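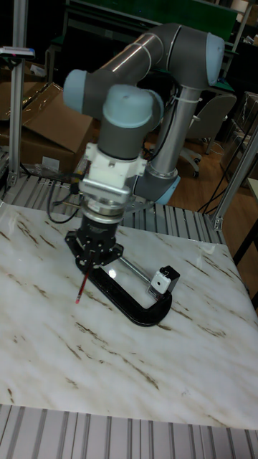
The arm, the pencil and the marble top. The clamp lives there now.

I've been wanting to write up the pencil work since January, and I finally have a result I like! The short version: you can learn a surprising amount about where a tool tip is just by touching a table with it, over and over, and letting a simple model sort out the rest.

The method is called Lirnus (it started as a folder name and stuck). The arm comes down slowly, the force sensor says "contact", and we save the joint angles and the force reading. Then it backs off, tilts a little and comes down somewhere else. Each touch gives you one equation. Pile up enough of them and you can solve for the tip position and the tilt of the table together - no camera in the loop at all.

For the first full run at Drorkside we collected 2,565 touches. I threw out 117 where the force rose too slowly to call a clean contact, then fit the model on the rest. I expected to need nearly all of it. Then I started cutting the data down, and at 911 touches the answer had hardly moved. I ran that fit again with a different random split before I believed it, and grinned for the rest of the afternoon.
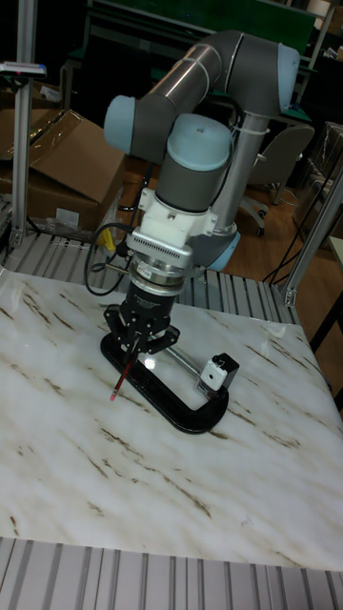
Page last changed: 2/13/19

With fingers holding the pencil, the problem gets more interesting. A pencil in a grip can sit at pretty much any angle, so the tip offset has to be learned fresh after every pick. I don't want to spend 911 touches on that every time! What I'm trying now is to keep the table part of the model fixed and solve only for the tip, starting from 10 touches. Early fits look good when the touches are spread out and pretty bad when they're bunched in one corner (fair enough).

The fitting code is on our Wikimeo page under "tip finding", with a note on units, which I got wrong twice. Next up is choosing each touch from the ones before it, so the arm goes where the model is least sure. I have half of that written and can't wait to run it.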